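Wanted: patient people to drive a simulated robot arm (part-time, Dronham or from home)

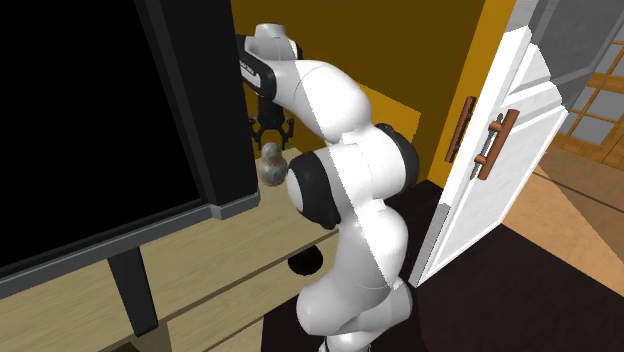

I run the demonstrations side of Rillon, and I need 19 people to help me gather examples for our learning system. You steer the arm on screen, we record every move, and the model learns from what you did. Most tasks are small kitchen ones – getting the open fingers over a little gourd-shaped thing on a wooden worktop, say, with a big black screen-like appliance standing right next to it. It's fiddly at first but strangely addictive!

We recorded 749 runs in January and I'd love plenty more. Clumsy attempts are welcome too, so please don't delete them.

Shifts are two hours, with a paid practice go beforehand. No coding needed, and gamers tend to pick it up fast.

Fancy it? Send me a few lines through the Jenanbridge jobs page, and say which evenings suit you.

Posted 2022-02-07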